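Grasp confidence is the wrong number to log
Eleni Delić, Wed 16 April

Most grasp planners in use today report one scalar per attempt. Ours did too. The Pevolico stack takes a wrist view, proposes candidate poses, scores them, and writes the winning score to the log. When a run goes bad, the first thing anyone opens is that score, and it is nearly always high. I think we should stop treating it as a diagnostic.

The score answers a narrow question: given the view before closing, how likely is contact on both fingers. It has no term for what the object does to the camera afterward. A tall part held by a narrow shaft stands up in the middle of the wrist view and stays there for the whole transfer. The planner then has to find a place target in whatever background is left on either side.

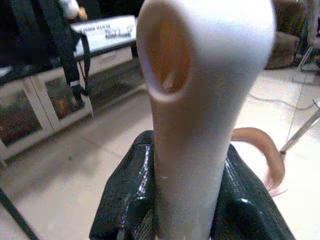 We replayed 649 transfers from the Skerwood logs last August with the grasp score removed and two other fields added. The first was the fraction of wrist pixels covered by the held object. The second was the age of the last unoccluded view of the target. Target age predicted place errors better than anything the grasp scorer produced. The score was close to useless once the fingers had closed.

Georgiou, who maintains the scorer, argues that this is a training problem and that 2,000 more labeled grasps on long objects would fix it. I disagree. More labels will sharpen an estimate of the wrong event. The held object should be segmented once after closing, stored as a mask in the gripper frame, and subtracted from every later view until release. If the mask drifts, the object has slipped or the segmentation has failed, and either case deserves a stop.

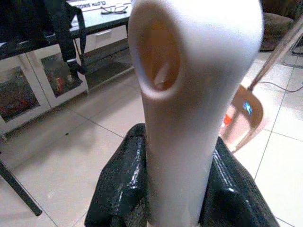
Wrist view with a white plastic part held upright by its shaft.

The cost is small. On our controller the mask update takes 12 milliseconds, and the drift check is a comparison against a stored outline. Fledetti, our replay tool, needed one extra column. The harder change is in the planner interface, which assumes that grasping ends when the fingers stop moving. That assumption is written into 59 unit tests, and I would delete most of them.

Glossy finger pads remain a problem. Highlights on the pads move with the room lighting and leak into the mask at the contact line. For now we erode the mask by a fixed margin there and accept a noisier drift signal near the fingers.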